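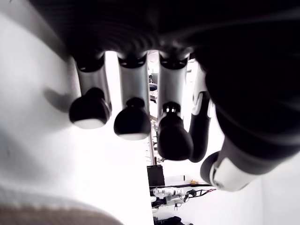

According to Rocío Aguirre, a puzzle library has more in common with a tool shed than with a book library, and she has argued that it should be run like one, with spare parts kept on hand and every item expected to come back a little worn.

A puzzle library is a collection of mechanical puzzles, jigsaws and similar objects that members of the public may borrow and take home. Most belong to a larger toy library or town library. A smaller number stand alone and are paid for by membership fees. The term is also used for private collections that lend only to known borrowers.

Holdings

Stock is usually sorted by the way a puzzle is solved. Common headings are put-together puzzles, take-apart puzzles, interlocking solids, disentanglement puzzles, sequential movement puzzles and jigsaws. Sliding blocks, peg solitaire and twisting cubes fall under sequential movement. Some libraries sort by difficulty instead, which makes browsing easier but leads to arguments over the grades.

The Ochoa collection, in the town of Ater, holds 2882 items, of which 242 are sequential movement puzzles. Its catalog gives each item a number, a heading and a note on missing pieces. Jigsaws make up the largest share and also account for most of the repairs.

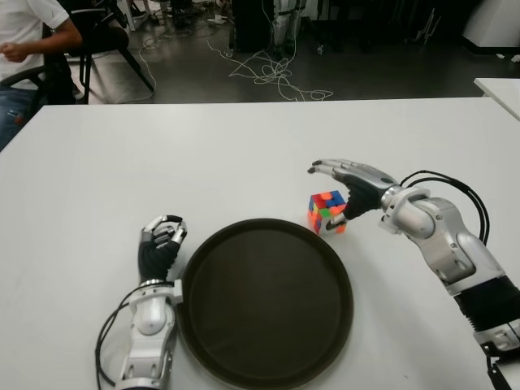

Items that have a solved state raise the question of how they should be handed over. Three practices are found. Under the first, the puzzle goes out solved and may come back in any condition. Under the second, staff mix it before lending. The third leaves it as the last borrower returned it. Ochoa followed the first until April 2016 and now uses the third, since restoring every returned puzzle took up too much desk time. Take-apart puzzles are an exception and are always lent assembled.

Lending

Loan periods are longer than for books. Four weeks is common, and large jigsaws may be kept for eight. Many libraries allow 2 items per card. Fines are rare, but a borrower who loses a piece may be asked to pay for a replacement or for the whole puzzle if it can no longer be solved.

Printed solutions are handled separately. They are kept in a sealed envelope in the box, held at the desk, or not supplied. Ximena Nava, in the handbook Todusier, recommends the desk, on the grounds that an envelope is nearly always opened by the first borrower and lost by the second.

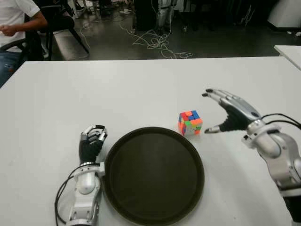
Loans to schools follow different rules. A class set is lent for a full term, and the teacher signs for the set as a whole. Sets tend to be made up of sturdy items with few loose parts. Burr puzzles are often left out, as the pieces get swapped between copies and may not fit well afterward.

Care and repair

Wooden puzzles swell in damp weather and can jam, so they are stored away from outside walls. Metal disentanglement puzzles bend when forced and can become either too easy or impossible. Plastic twisting puzzles need cleaning and now and then a drop of lubricant. Jigsaws are checked by weight, by count or by putting them together. Weighing is fastest but can miss a single small piece.

Shared catalogs

Satitau is a shared catalog used by 53 puzzle libraries. It opened on Monday, December 7, 2020, and lists only items that can be sent by mail. The lending library pays postage one way and the borrower pays for the return. Fragile and one-of-a-kind pieces are listed for reference but do not travel.

See also: Toy library; Mechanical puzzle; Jigsaw puzzle; Interlibrary loan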